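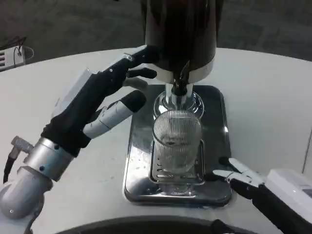 Glass on the grate, left hand at the dispenser.

Prukgate Drink Service Practice Set, second edition
Reviewed by Luminița Lungu

The Prukgate set is a 17-page document for teams that run two-handed robots at a counter or table where drinks are poured. It covers layout, hand clearance, glass handling, cleaning and record keeping. I worked through it with Leonidas Rallis in February, using a tank-type dispenser with a tap and drip tray on a white round-edged table.

The layout section is the strongest. It asks that the glass be centered under the nozzle before either hand moves to the tap, and that the drip tray stand clear of the table edge on all sides. Both rules can be checked by eye. The set also requires the second hand to have a fixed rest position outside the pour line, written down and marked on the table plan. Most in-house procedures I have read leave this out and describe only the working hand.

Clearance is less well handled. Clause 2 gives one minimum distance for hand to nozzle and does not say whether it applies to a gloved hand. A glove changes the outer size of the fingers and the friction at the tip. Leonidas wrote our own line for this, and anyone adopting the set will have to do the same. 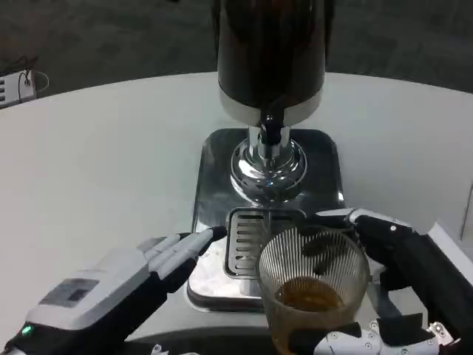
Ribbed tumbler held in the right hand, in front of the dispenser.

Glass handling takes up four pages. The set calls for a side grip below the rim and treats any finger segment over the rim as a contact event, to be logged and the glass swapped out. For food service that is the correct default. For bench trials it produces a lot of log entries, and I would like a reduced form for work where the drink is not served. Clear ribbed glass gets a short note of its own: check grip and fill level from two angles before approval.

Cleaning rules are plain and usable – tray and grate wiped between runs, gloves inspected at shift start, hand joints kept out of any rinse. The cable section is thin. It covers leads on the table but says little about those on the floor behind it, and we added a floor check to the start list.

The log template has room for 300 entries and prints cleanly. Field names match the text, with one exception: "rest hand" in the clauses becomes "idle hand" in the template. Huia Pearce at Risedeo reported the same mismatch in the first edition.

Recommended for teams writing a first procedure. Teams that already have one should take the layout and glass handling sections and keep their own clearance values.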